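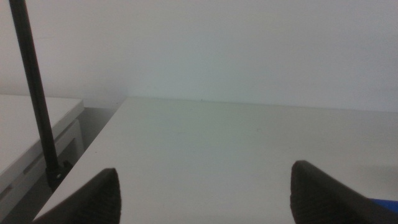

Gripper's-eye view of the table at Marnar, with both fingers open and nothing between them.

May 30, 2025

Robot club gets its arm into the Dobre final

Well, we're through! Our little evening robotics club at Marnar has a place in the final of the Dobre Cup for student builders, and I'm still grinning as I type this (one-handed, as the other one's got a biscuit in it).

If you haven't been following along, we started back in March with a second-hand arm, a 525 pound grant from Jullenard and a great many opinions. The task sounds dead easy. Pick things up off a table, put them down where the judges want them, and do it without any of us touching the controls. Our first go at it was dreadful. The arm went sailing past everything and shut its fingers on thin air, over and over, while we all shouted advice at it.

The big change was learning from practice runs. We take turns steering the arm by hand and the software, which we've called Trorar, picks up the habit from watching what the wrist camera sees. We've now got 3,000 runs saved, and 253 of those came from one very long rainy half-term session that used up all the crisps. The ribbed fingers are the bit I'm proudest of, as I spent ages fussing over the shape of the tips, and I'd happily talk about them until you left the room.

The final is a proper day out, with 2 rounds on the judges' table and a show-and-tell in between where visitors can have a go at steering. I'm hoping we get the morning slot, because the afternoon light in that hall comes in sideways and the camera hates it.

Before then we've still got the cable ties to redo and the poster to finish (it currently says "Robto Club", so that needs sorting). Practice carries on at the usual time, and new members are very welcome. Bring a snack to share and sleeves you can roll up.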